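Notes from the Collection Room: Wrist Season

If you've walked past the fifth... well, past our end of the office this September and wondered why people are shuffling folders around with boxes strapped to their arms, hello, it's us! The Celley project has moved on to hands, and I've been roped in as one of the demonstrators (very happily, I should say).

The idea is pretty simple. We want Celley to learn ordinary desk chores from people doing them, so we put on the wrist straps, look at what we're working on, and do the chore. The printed marker squares tell the software where each wrist is, the head camera gets the rest, and each try goes into the pile as one example. We started the month with 2,000 usable examples and we're at 2,745 as I type, which made me grin like a fool.

My station is the little white cabinet by the window, with the red file box and its green folders. I love it there. You get the road and the trees while you work, and on a slow afternoon I've been known to do 5 extra takes just for the view.
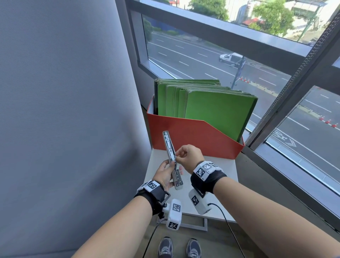

What I've learned so far

Go slower than feels natural, but don't freeze. My first batch had me holding metal parts perfectly still for ages like I was posing for a statue, and Skarneter (our sorting tool) threw most of them out. Fiddly two-handed stuff is what we're short on right now: one hand steadies, the other does the small work. Keep your sleeves pushed up, keep the markers clear, and mind the cables when you turn!

Fumbles are fine, by the way. If you drop something, pick it up and carry on. McPhee, the training setup down the hall, gets plenty out of a good recovery, and we have far too few of them.

We have 2 open slots most afternoons, right after lunch. Flurker staff from any team can take one, and it's a nice break from email. Put your name on the sheet by the door and wear comfortable shoes.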